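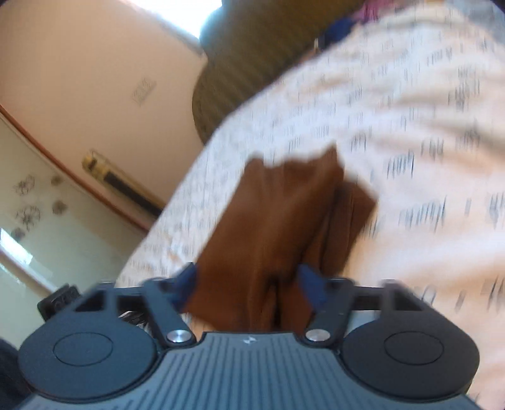

Brown cloth on a patterned sheet. Wash dark and pale fabrics separately for the first few goes, whatever the label promises.

Laundry tips we tried, and what we made of them
Posted Sat 4 January in Household, Washing and Drying

Every winter the same laundry tips come round again, usually with a photo of a lemon. We have been through the ones readers send in most often. Some are fine. A good many cost more than the problem they are meant to cure.

Vinegar to "set" the dye
Doesn't work on modern dyes. Vinegar has a part to play when wool or silk is being dyed with acid dyes, in the pot, with heat. A cup of it in the drum with a finished cotton throw does very little. If a colour is going to run, it will run. Wet a hidden corner, press it with a white tissue and see what comes off.

Salt, for the same reason
See above. You will have salty water.

Colour-catching sheets
Better than I expected, though I still wouldn't trust one with a new red towel and a white shirt. The sheet comes out pink and everyone is impressed, but that only tells you there was loose dye in the water. It says nothing about how much went elsewhere. We tried the Clekis ones and a shop's own. I couldn't tell them apart.

Tennis balls in the tumble dryer
Noisy. They do help with pillows and padded coats, where the filling clumps. For sheets they made no difference I could see, and the duvet cover swallowed them both anyway. Button covers up before they go in or you will be fishing socks out of the corners.

Half the powder
This one I'll defend. Most of us use too much, and the cap on the bottle is no help because the lines are impossible to read. Look up your water hardness first. In a soft water area you can cut down a fair way. In a hard water area, don't, or your towels will go grey by October and you'll blame the machine.

The 90 degree "cleaning wash"
Worth doing now and then with the drum empty, if your machine gets nothing but cool washes. You don't need the Oritis tablets for it. Check the manual before adding anything else, and never put bleach and vinegar in together. That mixture gives off a nasty gas and I'm tired of seeing it recommended.

Fabric softener on towels
No. It leaves a coating and they stop drying you. If yours already feel waxy, wash them 3 times without it before you give up on them.

Folding a fitted sheet
There are endless videos. Mine goes in the cupboard as a sort of parcel, inside its own pillowcase, and it has never complained.

More in this section: Limescale on taps, Are Kidley pegs worth the money?, Drying indoors without mould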